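Phone updates, and why I waited

2018-10-11

My phone has been asking me to install the new version of its software for weeks. I kept pressing "Later" and on Tuesday night I finally let it go ahead. A few people have asked how it went, so I'm writing it down once.

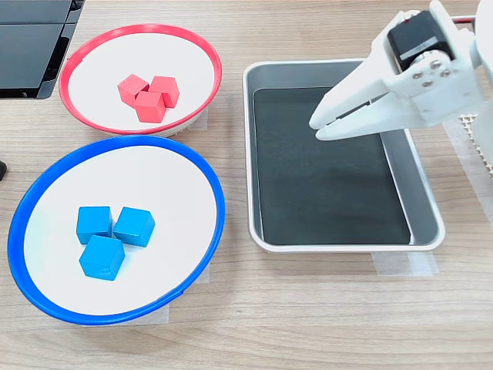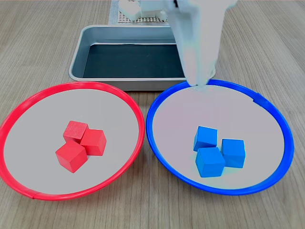

Red cubes together, on the red-rimmed plate.

The phone is two years old and has 69 apps on it, most of which I never open. Before starting I did a full backup to the laptop. The first attempt stopped near the end with a message about disk space. I cleared out the downloads folder, emptied the bin and ran it again, and the second one finished while I was making tea.

The update itself wanted 900 MB free. I had less than that, so the podcasts went, along with a map of Denmark I'd saved for a holiday in August and forgotten about. After that it downloaded without any fuss. The slow part was the install. The progress bar reached what looked like the end, the screen went black, and then a second progress bar appeared. I left it on the kitchen worktop and went to bed.

In the morning it was sitting at the welcome screen, asking for my passcode. My photos and messages were all there. Three things had changed without my asking:

Bluetooth was switched on again. I keep it off.

The alarm had gone back to the default sound, which I slept through on Wednesday.

Automatic updates were on. I've turned them off again, in Settings, under General.

Battery life was poor for the whole of the first day. By lunchtime it was down to a third, and the back of the phone was warm. Birgit Hinrichs, who went through all this a fortnight before me, told me to leave it plugged in overnight and let it finish whatever it was doing in the background. I did, and today it's been normal — perhaps slightly better than before, though I wouldn't swear to it.

The only app that broke is the one for the Trenddale buses. It opens, shows the logo and closes. I deleted it and put it back, and it did the same thing. The reviews page is full of people saying so, and the last version is from before the summer. For now I'm using the timetable on the website, which works but makes you choose your stop from a very long list every time.

As for speed, the keyboard comes up faster and the camera opens faster. Everything else feels the same to me. The new grouped notifications are good, especially for the family chat, which used to fill the whole lock screen.

My mum has the older model, with the smaller storage. I'm driving over to Jandton at the weekend and I'll look at hers then. She has 6 GB of videos of the dog on it, so those will have to be copied off first. I've told her not to press anything until I get there.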